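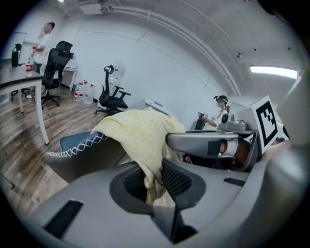 The yellow check, with the zigzag seam on the two-tone piece beside it.

Cloths, seams and what to do with the good bits

I've had more messages about cloths this month than about anything else I've written, including the long moan about zips. So I'm giving the whole of my slot to them, and the piece on re-covering a stool will have to wait until July (sorry, Arvo, I know you've already bought the tacks).

It started with the yellow one. I love a pale yellow. It goes with everything in my kitchen and it doesn't shout at you first thing in the morning, and if you hold it up close there's a very faint check in the weave that you'd miss completely from the other side of a room. Charito Maglaya has been asking me for ages how to hem something that thin without ending up with a wavy edge, and my answer used to be "badly". I've got a bit better at it!

What I do now is press the edge before I go anywhere near it with a needle. Turn it over by the width of your little fingernail, press it, turn it again, press it again, and then leave it alone for ten minutes while you make a cup of tea. On a checked cloth you've got a built-in ruler, even a faint one, so follow a line in the weave and ignore the cut edge completely. I spent years following the cut edge. My cut edges are never straight, so neither were my hems.

For thread I've been using Tiongson cotton, the thinner sort, one shade darker than the cloth. Natália Cardoso swears by going one shade lighter and we've agreed to stop discussing it. Small stitches, not too tight. If the hem starts to pucker, stop and ease it along with your thumb before you carry on, because you won't be able to press it out later however hard you lean on the iron.

Now, the other piece. Several of you wanted to know about the seam with the white zigzag, where the dark blue-grey meets the plain grey. It's cross-stitching worked along the join, and it's the sort of thing that looks like much more trouble than it is. I've wanted to write about decorated seams ever since Gerardo Pascual brought one to the spring swap at Harkden and got mobbed at the tea table.

If you fancy trying it, join your two panels first with an ordinary plain seam and press it open. Don't be tempted to let the fancy stitching do the holding. It'll look fine for a week and then somebody will tug it. Once the seam is solid, you work over the top with a thicker thread, going out to one side and back to the other, crossing the join every time. White on two dark-ish colours is very forgiving to look at and very unforgiving to sew, I'm afraid, as every wobble shows up. I did my first practice run on an old pillowcase in navy thread and felt like a genius, then did the same in white on a grey offcut and unpicked the lot.

Marking helps. I put a row of dots down each side with a chalk pencil, and I check that the dots on the left sit halfway between the dots on the right before I sew anything. Kenji Quintanilla uses a strip of masking tape with the spacing inked on it, which he peels off and moves along as he goes, and he gets a much more even zigzag than I do. (He also irons his dusters, so make of that what you will.) You'll need a needle with a decent-sized eye. The Prinness ones are good, but I've had just as much joy from a mixed packet out of a charity shop.

Colours, then. I keep being asked what "goes" and I really don't have a rule. Blue-grey and grey are close enough to be friends, and then the white gives it a lift. Put something pale and warm next to them, like that yellow, and the whole pile looks as though you planned it. I've got a heap of greys in the cupboard that I'd gone right off, and they've all come back into favour now I've seen them next to yellow.

A few people wrote in about what to do with pieces that are too small for a cushion and too nice for the rag bag. My own drawer is a disgrace – I emptied it onto the bed last week and there were 26 bits of blue alone. I've decided that anything bigger than my hand stays and anything smaller goes into the stuffing bag, with an exception for checks, which I can't seem to part with. Two-panel pieces are brilliant for using up the middling ones. Join a pair, run your zigzag down the seam, and you've got the front of a small bag or a cover for a notebook or one side of a pot holder (wadding needed for that last one, and plenty of it).

On folding: I don't, much. I know there are people who fold every cloth into thirds and stand them up in rows like toast. Mine get bunched and dropped in a basket, and a soft thin cotton looks lovely that way, all loose twists and gentle creases. If you're going to iron it before you sew it anyway, why fold it twice? Save your careful folding for heavier stuff, where a crease left in for a whole winter can be a real pain to shift.

Wash your fabric before you cut. I say it every time and I'm going to keep saying it. Arvo Heiskanen didn't, and his two halves shrank by different amounts, and the seam now has a sort of grin in it. He's making it into a cat bed.

Next get-together is at the usual place, two o'clock start, and we'll have a table for seams. Bring two offcuts in colours you like, something pale for the top stitching and your own scissors if you've got them. The pattern sheet for the zigzag is called the Primer and it costs 17 pence a copy, which just covers the paper. I've printed 100 this time, after the embarrassment with the tote bag sheet when we ran out before the kettle had boiled.

And if anyone has any more of that pale yellow with the check, even a scrap, please put it by for me. I'll swap you for greys.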